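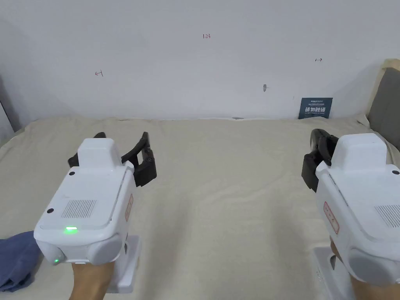
Hand-held grippers at the bed station, Trondine site, Lotport.

Trondine has moved 40 staff from packing to gripper work, handling cloth over a bed to record motions for its Niven folding system. Shifts on the grippers are capped at 2 hours.
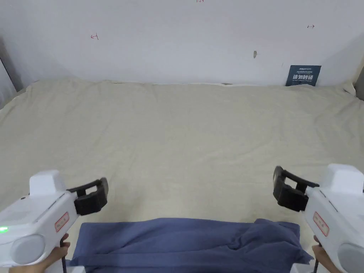 What changes for staff

Pay grades stay the same - job titles do not. Wrist strain checks begin in November.
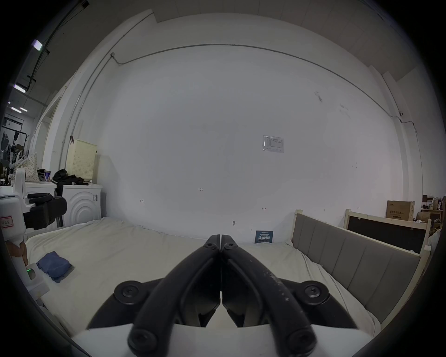 Will packing jobs be cut?
Trondine says 23 packing posts will stay open through the trial.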